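Cullon's kitchen gets a pair of extra arms
21 May 2018 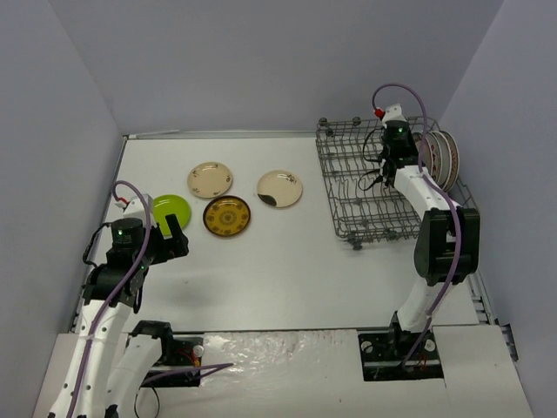
The two arms at the plate station, with three plates standing in the rack and four still on the table.

I spent my morning in the staff kitchen at Cullon, where the lunch crew has been sharing the plate work with two robot arms since March. They come from a small firm called Gratum, and they do one job – picking up plates and standing them in a wire rack.

It's slow to watch! Mei-kuen Yuen, who runs the afternoon shift, told me she could fill a rack in the time it takes them to get going. But she doesn't have to anymore, and her wrists are happier for it (the kitchen goes through nearly 800 plates a day).

So what do people do instead? Mostly they're out front serving, or prepping for the next day. No one has lost hours so far, though a couple of the dishwashers told me they miss the quiet back there and aren't crazy about facing customers. Fair enough, I'd say.

Pots and glasses are still done by hand. Gratum wants to try bowls next, and Yuen has asked for a say in when.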